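The Arm Project, Part Whatever We're On Now

Well, the shoulder joint is back in pieces on my bench, so if you stopped by Nusel in July hoping to see Kemum wave at you, sorry! It will wave again. The reason it's apart is a boring one (a bearing seat I printed too loose, then shimmed with tape, then shimmed with more tape), and I'll get to that further down for the people who like bearing seats. But most of my month went into the software end of things, and a bunch of you asked about it at the last open evening, so I'm going to use my space in the newsletter to catch everybody up.

Quick recap for newer members. Kemum is the arm I've been building in the back half of the shop for longer than I'd like to admit. The goal is still the same one I wrote on the whiteboard the first night: it should be able to clear up a kitchen counter. Put the tomato back in the bowl, move the cutting board out of the way, and leave the toaster alone. I don't need it to cook. I'd just like to come downstairs in the morning to a counter I can set a coffee cup on.

The trouble with testing that on a real arm is that every mistake costs you something. I've cracked two gripper housings already, and one of those was on a tomato, if you can believe it - the fingers went straight past the thing and into the counter with the whole weight of the forearm behind them. Reprinting a housing takes me most of an evening. So Andor Halász finally sat me down in the spring and said, look, you've got a perfectly good desktop at home, do the dumb mistakes in there first. He was right, and he's been very nice about not bringing it up.

So now I have a pretend kitchen. It lives on the computer next to my own actual stove, and I work on it after dinner with a cup of tea and a space heater when the back room gets cold. I didn't model the rooms from scratch. I started from a pack of ready-made cabinets and appliances and moved them around until the reach was close to what I'd have at home. The cabinets came out orange. Very orange! I had the material settings open for a whole evening meaning to tone them down, and then I got used to them, and now my real cabinets look kind of washed out to me.

The arm in there isn't a copy of Kemum either. I borrowed a nice clean stock model for the time being, which has far better looking joints than anything I've ever bolted together. The plan is to swap in my own geometry once the shoulder is settled, and there isn't much point measuring a shoulder that's about to change.

What I work on in the pretend kitchen is mostly the approach. Getting the gripper from wherever it happens to be to a spot near the thing you want, at a sensible angle, without dragging the forearm through something on the way. Round objects are the worst. A tomato gives you no flat side to line up with, and if you close the fingers a little off center it squirts out sideways and goes rolling, in the simulation same as in life.
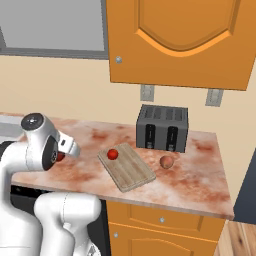

I let the grasp test run over a long weekend with the door shut so the fan noise wouldn't keep the house up. It did 3,611 tries and got 2,596 of them, and I was so pleased I texted Andor a picture of the number at six in the morning. His reply was "what happened to the rest," so I went and looked at what happened to the rest.

A lot of them turned out to be my own fault. I'd told the thing where each object was by its center, and I'd typed in the center of one piece of fruit as if it were sitting a little bit inside the counter. The gripper kept politely trying to reach down through the stone to get it. Once I fixed that (one number, one minus sign, two evenings to find) a big chunk of the failures just went away.

The next batch was trickier. When something sits close in front of the toaster, there's only so much room for the fingers to open. Coming from straight above works fine, but my planner liked to swoop in from the side, I guess since the side was the shorter way, and then one finger would tap the toaster and the whole move would stop. I've added a rule that makes it prefer the top when there's something tall nearby. It's a crude rule. Andor thinks I should be doing it with a proper clearance cost, and he drew me a diagram on the back of a Kang packing slip, and I've pinned it over the monitor, and one day I'll understand the left half of it.

And then there's a leftover pile I can't explain at all. The gripper arrives, it's lined up, the fingers close, and the object just sort of jitters and lets go. I've changed the friction, I've changed the time step, I've changed the friction back. If anyone in the shop has done contact simulation for a living (or for a hobby, I'm not proud) please come find me. I'm usually at the long bench from seven or so, and I'll trade you baked goods.

Okay, bearing seats. The shoulder on the real Kemum carries everything, and the outer ring of the main bearing sits in a printed cup. I printed that cup on the old machine before we'd tuned it, and it came out oversize. You couldn't see it but you could feel it: push up on the wrist with one finger and the whole arm gave a little clunk. By the time that clunk gets out to the gripper it's the difference between holding a peach and bruising one. The tape helped for a while. Then the tape crept, and it clunked worse.

I've drawn a new cup with a split and a clamp screw so I can snug it down on the bearing. The first one cracked along the layers the moment I tightened it. Second one I laid on its side, with more walls, and that one's holding so far on the bench with no arm hanging off it. I ordered a proper thin-section bearing from Kang as well, and it showed up in a box big enough for a pair of boots. If the new cup holds a week with a sandbag on it, the arm goes back together.

While it's apart I'm also redoing the wiring through the elbow. Whoever routed it the first time (me) ran the encoder cable right alongside the motor leads, and every time the elbow sped up the readings went fuzzy. The new run goes up the opposite side in its own sleeve. I labeled both ends this time. Please don't borrow the label maker until I'm done with it, or do, but put it back on the hook.

Money, for those who keep track: I've spent $337 of my own on this round, the bearing being most of it. The motors are still the ones from the Plolavard sale, and they're doing great. I keep getting asked if the shop is paying for any of this and it isn't, other than the filament I use off the shared shelf, and I write that on the sheet like everybody else.

A couple of things people asked me last time that I didn't have a good answer for then. Yes, you can run the pretend kitchen on a laptop, but turn the shadows off or it crawls. I'll bring a copy in on a stick and leave it in the drawer under the soldering station. And no, it doesn't need the arm plugged in, the two don't talk to each other yet. That's a fall job.

Somebody else wanted to know if you could put in a dishwasher and have it load the dishes. You can put in whatever you like! I'd love to see somebody try plates. I'm staying with tomatoes for now, and after that I'd like to try moving the cutting board, which is a whole different kind of grab with it being so flat against the counter. My thinking is to slide it to the edge first and pinch the part that hangs over. I've got that half written and it has thrown the board on the floor every time so far.

If you want to help with reassembly, I could use one extra pair of hands to hold the upper arm level while I get the shoulder bolts started. It's heavier than it looks and my knees aren't much good as a vise. Leave a note on the whiteboard with what evenings suit you, and bring a 4 mm hex key if you own a decent one, as both of the shop's are rounded off.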